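Refreshment counter: monthly inspection checklist, with comments
Drovumbridge Reading Rooms, ground floor
Inspected: September 10, 2026
Previous inspection: May

Marks used: OK, Fix, Again (meaning it was a Fix last time as well)

1. Counter surface
Stable when leaned on: OK
Free of chips and lifting edges: OK
Cleaned before stock goes out: OK
Comment: The wobble recorded in May has gone. A folded beer mat has gone from the noticeboard in the same period. Please fit a proper foot.

2. Fridge
Reading at opening, limit 8 degrees: OK, 3 degrees
Log filled in daily: Again
Door seal clean: Fix
Comment: The log has 28 lines to a page and the last two pages are in one pen, one hand and, I suspect, one sitting. A missed day should be left blank. I can cope with a blank.

3. Chilled food on display
Sandwiches sealed until sold: OK
Date labels legible and facing up: Fix
Out of the fridge no longer than 2 hours: Fix
Comment: The time a tray goes out should be written on the card by the till. The card said "earlier". All trays are earlier.

4. Trays and display stands
Trays clean, rims sound: OK
Bottles upright: Fix
Stand set back from the counter edge: OK
Clear plastic free of cracks: OK
Comment: One item to a space, please, and drinks standing up. The tray from Gultodholm is a decent size and there is no call to fill it as if for a long sea voyage.

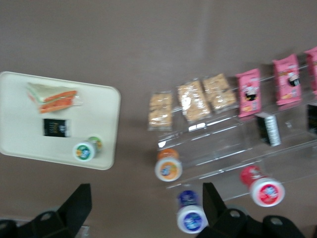

Item 4. Wrapped sandwich, small dark packet and bottle on the tray, bottle lying on its side. Clear tiered stand to the right, wrapped snacks on the upper tier.

5. Allergen information
Folder present: OK
Folder matches what is being sold: Again
Comment: The folder is excellent on the subject of a lentil soup we stopped selling before May. It has less to say about sandwiches. The Pastulthorpe supplier sends a new sheet with each change of range, and these were found under the sugar, unopened.

6. Electrical
Kettle lead intact: OK
Urn tested and labelled: OK
Sockets clear of the sink: OK
Extension lead removed: Again
Comment: It has been removed from the left side of the counter and installed on the right. Try again.

7. Floor and access
Mat flat: OK
Route to the side door clear: Fix
Comment: Two crates of squash in the route. They moved when asked, though only as far as the fire extinguisher, so they will need to move once more.

8. First aid
Blue plasters stocked: OK
Burn gel in date: Fix

Result: passed, with the items marked Fix to be done before the next inspection and the items marked Again to be done before that.
Copy to be kept in the allergen folder, in place of the soup.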